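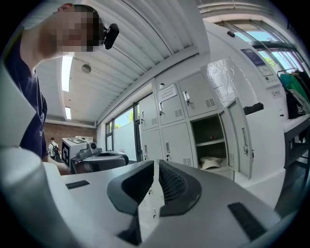 Proker wrote:
Check your lease before you argue with the landlord. Mine in Custilstead had a line on page two saying the deposit could be held 30 days after the keys go back, and the clock starts with the keys, whatever date is on your notice. If the OP mailed the keys, it starts when they got them.

dhryu wrote:
OP here. Keys were handed over in person at the office, and I have the receipt. It's day 44 now. Deposit was 1166. They sent an email saying 105 is coming off for carpet cleaning and nothing about when the rest gets paid. I rented a machine and cleaned the carpet myself the weekend before.

Vastau wrote:
Did you keep the rental slip for the machine? A lot of leases say "professionally cleaned" and they will tell you a rental doesn't count. I lost that one.

dhryu wrote:
I have the slip. Lease says "returned in clean condition, normal wear excepted." No mention of professional.

Vastau wrote:
Then you have a better case than I did. I'd still let the 105 go and push for the rest. It's a day of your life for carpet money.

Proker wrote:
Disagree. If you let it go they do it to the next tenant. Write one letter, ask for the full amount, give them a deadline, send it certified. Don't call. I called four times and had no record of any of it.

dhryu wrote:
The locker in the basement came with the unit and I emptied that too. They haven't tried to charge for it yet.
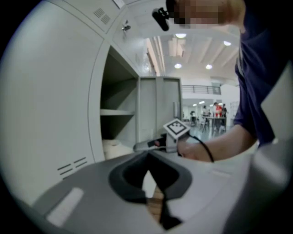 Jin-sol Ko replied that storage should be listed on the move-out sheet along with the rooms, and if it wasn't, ask for a corrected sheet in the same letter. She had a charge for "removal of items" show up two months later on a space she never used.

Vastau wrote:
I wouldn't bring it up. Why give them ideas?

Jin-sol Ko wrote:
Because the sheet is what the judge looks at in small claims. If it's blank they can fill it in later.

Proker wrote:
With Jin on this one. Also put your new address in the letter. Some offices will say they had nowhere to send the check.

dhryu wrote:
They have the address, it's on the receipt. I'll put it in again anyway. Letter goes out tomorrow morning, asking for all 1166. Will post when I get an answer.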